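# Storing coffee capsules in a low drawer – bin or loose?

**Thomas Santoro**
posted 06/11/2024

I keep single-serve capsules in the bottom drawer of a tall cabinet next to the table. They sit in a clear plastic container that takes up only part of the drawer. When I take several out to sort them, they tip over and roll on the table, and going back to the low drawer each time is slow.
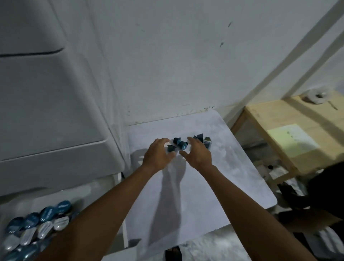
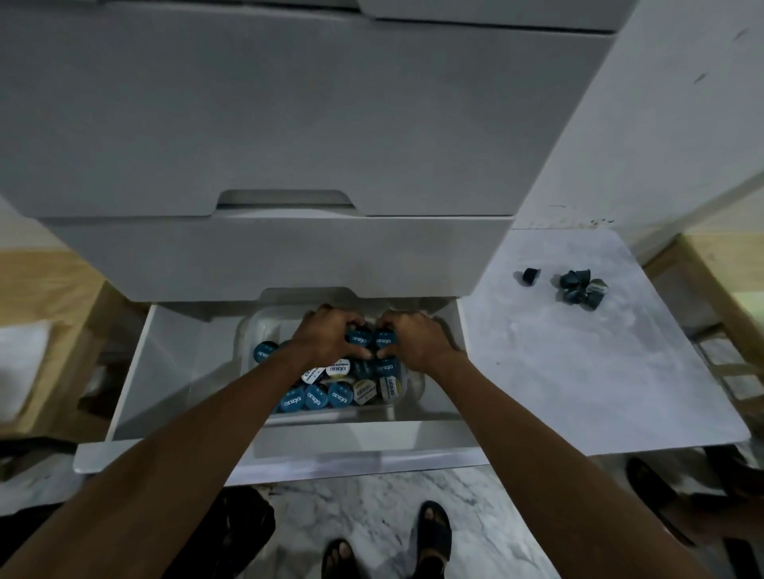 *Capsules on the white table (first) and in the container in the bottom drawer (second).*

I would like to keep the bottom drawer. Is a divided tray worth buying, or should I keep the container and change how the capsules sit in it? I have the Barbieri tray (479 mm long) in mind but have not measured the drawer yet.

---

**Trolmont_2088**

Measure the inside of the drawer at the base, side to side and front to back. Do not go by the top opening if the side walls slope. A rigid tray has to fit the base dimension.

If you keep the container:

- Stand the capsules lid up so the print can be read from above.
- Group by lid color, one color per end.
- Fill from one side. A half-empty container lets them fall over when the drawer is pulled. A strip of folded cardboard takes up the slack and can be moved as stock goes down.
- Put a piece of non-slip liner under the container – it will otherwise slide on a bare drawer base.

For the table, lift the whole container out and sort from it. A capsule on its side rolls in an arc toward the narrow end, so a dish towel under them is enough to stop it. Allow 2 mm of clearance per side if you do buy a tray.

---

**wala7**

I just dump mine in a bowl. Had an Iteck rack before, the kind that spins, and it took up more counter than the coffee maker did. Would not bother with the tray for over 7 capsules or whatever you have in there. Move them to a higher drawer if your back is the problem.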